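Home collectors wanted: teach a robot to tidy (Randcombe and Ternbridge)
Posted 2021-04-29
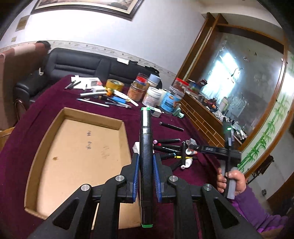 Do I need to know anything about robots to take part?

Most of our collectors had never touched one before they started. If you can pick up a pen and put it in a box, you have the skill we're after, and we'll show you the rest in one morning.

We're Birero, a small team working on a learning system that copes with ordinary household clutter. It learns from examples, and the best ones come from people doing small jobs at their own tables with a pair of hand-held grippers. Labs are far too neat! We want your tablecloths, your jars, your half-used rolls of tape, and the way you personally go about sorting it all out.

We're looking for 11 new collectors to start in June.

What you'd be doing

You'll borrow a kit with 2 grippers and a charger, and each week we'll send a list of short tasks: sorting pens, putting lids on tubs, folding tea towels, that kind of thing. You do each task several times, moving things about in between so that no two goes are quite the same. Roughly 40 examples makes a good session. Fumbles are fine, so please keep going if you drop something and pick it up again. Those recordings are very useful to us.

The last group sent in 996 examples between them and we were over the moon (the sock drawer set in particular is a joy).

What you'll need

A table you can stand or sit at comfortably, decent light, and a few free hours a week at whatever time suits you. You must be over 18. Left-handers, please do apply, we're short of you. Everyone else who lives with you has to be happy with recording in the room, and we'll ask them to sign a form too. Put away letters, bank cards and family photos before you begin.

Pay and training

Sessions are paid by the hour, including setting up and clearing away. Training takes place at Naidoo House in Randcombe, and is paid at the same rate. Reshma Pillay runs it, and she's also the person to ring if a gripper sticks or a recording won't upload.

How to apply

Write to Petronella Moodley at the Birero office, Naidoo House, with a few lines about yourself, the hours you could do and the sort of table you'd be working at. No CV needed. Tell us about any steps or parking trouble at your end too, as we deliver the kits ourselves.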